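I've been arguing with my friend Adhiambo Mbwambo about hobbies, and I still think I'm right, so you're all getting the long version. Her view is that if you love something you should get good at it. Mine is that most of us would be happier staying a bit rubbish!

Take my sourdough. I've baked 130 loaves (I keep a list on the fridge, don't judge me) and maybe 3 of them were worth photographing. Adhiambo keeps sending me links to courses. The last one cost 832 dollars – for bread! I could buy a lot of very nice bread from the bakery on Gidey Street with that.
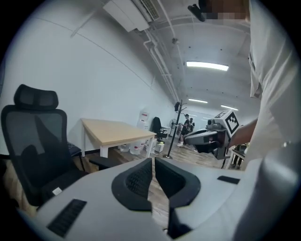
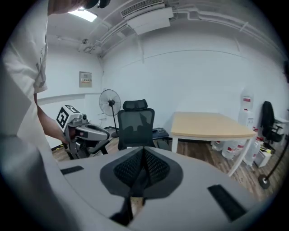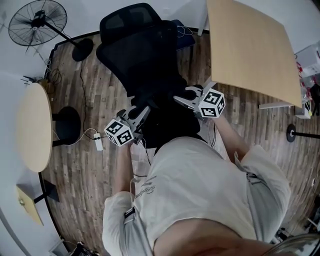

And once you've paid for the course, you owe it something. You start reading about hydration at bedtime. You get snippy when your husband opens the oven early. My neighbor Beathag Rutherford used to paint little watercolors of her cat, and they were terrible, and I have two of them in my hallway. Then she joined a serious class and now she mostly talks about paper.

I know, I know, some people really do enjoy the climb. Adhiambo runs, and she lights up when she knocks a few seconds off her time. Good for her. I just wish we'd stop asking "are you getting any better?" as if that's the only polite thing to say to someone with flour on their sweater. Ask me if I had a nice Sunday instead. I did, by the way. The loaf was flat as a plate and we ate the whole thing with soup.

Get our posts by email! Enter your address to join the newsletter. You can unsubscribe at any time.

Contact | Copyright November 2020 Plidden | Back to top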